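Chapter 4
Learning from Wrist-View Demonstrations

The last chapter treated grasping as a geometry problem: find the object, compute a pose, close the fingers. This chapter takes another route. A person guides the arm through a task, the robot records what its wrist camera saw and how the arm moved, and a policy is trained to produce the motion from the images.

Our running case is the Likton tabletop study, first run in January and released in its corrected form on 3/22/22. It holds 1,074 demonstrations. We set aside 139 of them for testing and train on the rest. Each episode is cut to 300 time steps - shorter ones are padded by repeating the final pose.

The wrist view has one useful property. The fingers stay in nearly the same part of the image while everything else moves, so the network can learn where an object lies relative to the fingertips without knowing where the table is. The cost is a narrow field of view. A tray may show only one corner, and the object to be grasped may not show at all. Section 4.2 deals with this by adding a short history of past images.

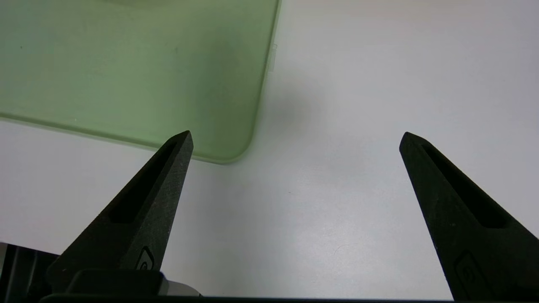
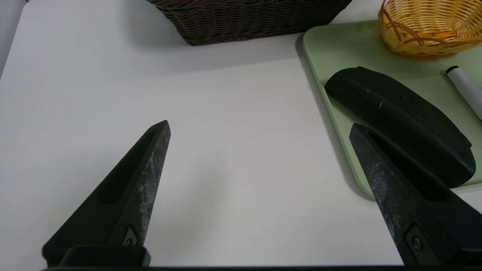
Wrist views from the Likton study, both with the fingers open over the white tabletop.

Yook, reading a draft of this chapter, objected that a short history only helps if the arm has already looked in the right direction, and asked that the comparison with a fixed overhead camera be moved forward from Section 4.5 to Section 4.3.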